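What does a work psychologist do?

Have you ever noticed that some jobs make people whistle and others make them grumpy? A work psychologist studies why! Psychology is the science of how we think, feel and behave, and these scientists look at people while they're at work - in bakeries, bus depots, hospitals, anywhere.
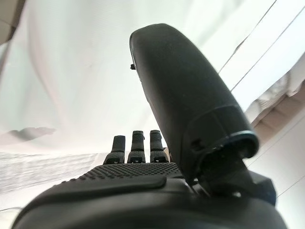

How do they find things out?

Mostly by asking. At the Kusside biscuit factory, 855 workers filled in a list of 39 questions. Do you get enough breaks? Can you choose the order you do things in? Who helps when you're stuck?

Then comes the detective bit. The team looked for patterns, and the happiest workers turned out to be the ones who could swap jobs during the day (packing in the morning, mixing after lunch). So Kusside tried it with 3 teams first, and asked everyone the same questions again in January.

Could you do it?

If you're nosy about people, yes! You'd study psychology at university, and you'd need some maths too - all those answers have to be added up.
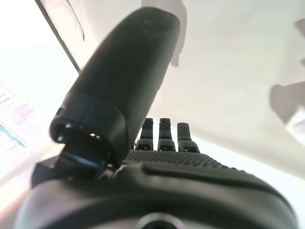 Tsion Woldegiorgis says the best part is hearing a shy person explain their job, and that listening is the skill to practise first.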